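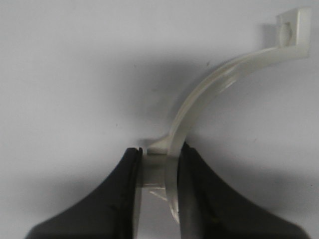
How to sort a box of mixed small parts

If you repair things at home, you probably have a box like mine. It holds plumbing parts, electrical parts, clips from furniture I no longer own, and screws of every length. For years I bought new parts although the right one was lying in the box. Last winter I finally sorted it, and I wrote down the steps for my neighbors in Parkau, who have the same problem.

What you need

A table with a light, plain top. Dark parts and pale parts both need to be seen, and white or light gray is good for most of them. A few shallow trays. Small bags that close. A pen that writes on plastic. A damp cloth.

I use the drawer cabinet from Jollmont, but jam jars do the same work.

Step 1. Clear and wipe the table

Take everything off, also the coffee cup. Wipe the top and let it dry. Small springs like to hide in crumbs.

Step 2. Take out a few parts only

Do not turn the whole box over. I did this the first time and I put everything back the same evening, unsorted. Take a small handful, and stand the pieces along the back edge of the table with space between them. The front stays free for your hands.

Step 3. Ask what each part belongs to

Sort by trade first and by size later. My groups are water, electricity, furniture and "other". A brass gate valve with a red handwheel goes to water. A capacitor and a circuit breaker go both to electricity, but not into the same bag, as I explain below.

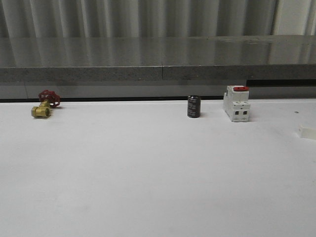
Step 4. Check the valves

Turn the handwheel fully in both directions. It should move without force. Look into the port and check the thread with your finger. If the thread is damaged, put the valve with the scrap brass. Write the thread size on the bag before you close it, because later you will not remember it.

Step 5. Check the electrical parts

Everything in this step is for loose parts only, never for something that is still connected.

Electrolytic capacitors can hold a charge. If you are not sure, do not touch the terminals, and ask somebody who knows how to discharge it. Look at the top and the bottom. A swollen top or a brown crust means it goes to the electrical waste. Store the good ones in their own bag, with the value and the voltage copied in large letters. The print on the sleeve is often hard to read.

With breakers, move the lever up and down. It should snap clearly. I keep used breakers for reference, so that I can compare the width and the shape in the shop. I do not install them again. A new one is cheap, and in my house this is work for the electrician.

Step 6. Leave the plastic clips for the end

Clips are the most difficult group, at least for me. They have seldom a name or a number, and an off-white one is easy to lose on a white table. Hold each clip upright and look at it from the side. The curve often tells you if it sat on a pipe, on a cable or on a shelf. Bend it a little. If it cracks or stays bent, throw it away.

For clips I cannot identify, I have one bag marked "May". What is still in it when May comes, I throw out – without looking a second time.

Step 7. Label and put away

Write what it is, the size, and where it came from if you know. "Valve, garden tap, Druditz house" is better than "valve". Crescencio Echevarría, my neighbor, writes his labels before he sorts. I tried it and ended with 33 labels and nothing to put behind half of them, so I write mine last.

How long it takes

My box needed 2 evenings. The Galbraith tin, with only screws, is still waiting.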